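Ensaio de preensão Stiddale

O ensaio de preensão Stiddale (também mesa Stiddale, ou simplesmente "a mesa") é um procedimento informal de comparação de garras paralelas montadas em braços robóticos, feito com utensílios de cozinha e comida de brinquedo sobre uma mesa branca. Descrito pela primeira vez por Radomír Ondrejka, numa nota interna do laboratório Stiddale, depois revisto por Bayu Osman. Serve para comparar garras, câmeras de punho e controladores. Não é norma. Não tem certificação.

Origem

Ondrejka queria um ensaio que coubesse numa tarde. Os blocos e cilindros usados até então davam resultados bons demais, e as mesmas garras falhavam depois com uma caneca. A primeira versão tinha nove objetos e nenhuma regra sobre a posição deles. Osman acrescentou a folha de registo e a obrigação de repetir cada objeto 20 vezes por garra. A revisão em vigor tem data de 1 de agosto de 2021.

Montagem

Braço fixado ao lado da mesa, câmera no punho, uma segunda vista de cima. O cabo da câmera de punho deve ficar com folga suficiente para a rotação total da última junta – ponto em que a nota insiste bastante, e que costuma ser ignorado na primeira montagem.

Os objetos ficam espalhados, sem grelha. Misturam-se peças rígidas de parede fina (escorredor, tigela), peças planas (prato), formas irregulares (cacho de bananas de brinquedo) e pelo menos um aparelho com puxador. O prato é o pior caso para quase todas as garras de dois dedos, porque a borda fica muito perto da mesa.

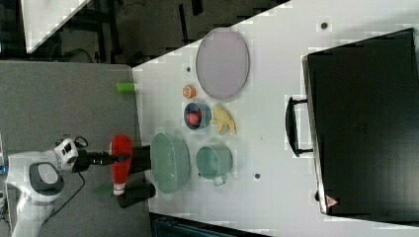 Braço branco com garra preta de dois dedos e módulo de câmera no punho, junto à mesa de ensaio.

Garras comparadas

Na nota aparecem duas garras, designadas pelos nomes de projeto:

Gruvmont – dedos rígidos, curso longo. Boa em cabos e puxadores. Escorrega em superficies curvas lisas, sobretudo na fruta de brinquedo.

Chevalier – dedos com almofada trocável. Pega melhor nas peças redondas, pior no prato. As almofadas gastam-se depressa, a nota manda trocar a cada 200 ciclos.

Uma terceira garra chegou a ser prevista, ficou de fora por falta de flange compatível.

O controlador usado nas duas é o Londero, em modo de força limitada. Com o controlo só de posição a Gruvmont ganhava em quase tudo, com limite de força a diferença encolheu muito. Osman considera essa a parte útil do trabalho. Ondrejka discorda em parte: para ele o limite foi escolhido baixo demais e favorece a almofada.

Procedimento

Cada tentativa tem aproximação, fecho, elevação e pausa. Conta como sucesso se o objeto continua preso no fim da pausa. Objeto caído volta à mesa à mão, sem tentar repor a posição exata. Para o forno não há elevação, avalia-se só o contacto com o puxador e a abertura da porta.

Há também tarefas compostas: tirar um objeto de dentro de outro, por exemplo um frasco deitado no escorredor ou fruta da tigela. São as mais lentas. A garra precisa de entrar sem bater na borda, e a câmera de punho perde a vista do alvo nos ultimos centímetros. A vista de cima compensa em parte, desde que o próprio braço não a tape. O botão de emergência fica sempre ao alcance do operador.

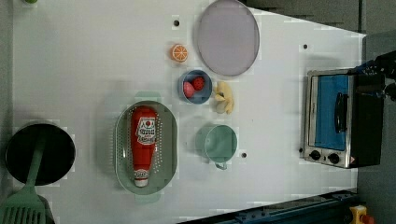 Resultados

O registo soma 2455 tentativas válidas, entre as duas garras. Não foi publicada tabela completa. Da nota retiram-se estas indicações:

Escorredor: sem diferença clara, as duas pegam pela borda.
Caneca: Gruvmont melhor pela asa, Chevalier melhor pela boca.
Prato: fraco nas duas.
Espátula sobre a frigideira: depende quase só do ângulo de aproximação.
Puxador do forno: Gruvmont.

As falhas de visão foram anotadas à parte, mas os critérios mudaram a meio da série e Osman desaconselha comparar a primeira metade com a segunda.

Críticas

A queixa mais comum é a falta de posições fixas, que torna difícil repetir o ensaio noutro laboratório. Outra: comida de brinquedo pesa pouco, logo o ensaio diz quase nada sobre carga. Falta ainda uma variante com objetos molhados, pedida várias vezes e nunca escrita.

Ver também

Garra paralela
Controlo de força
Câmera de punho
Calibração mão-olho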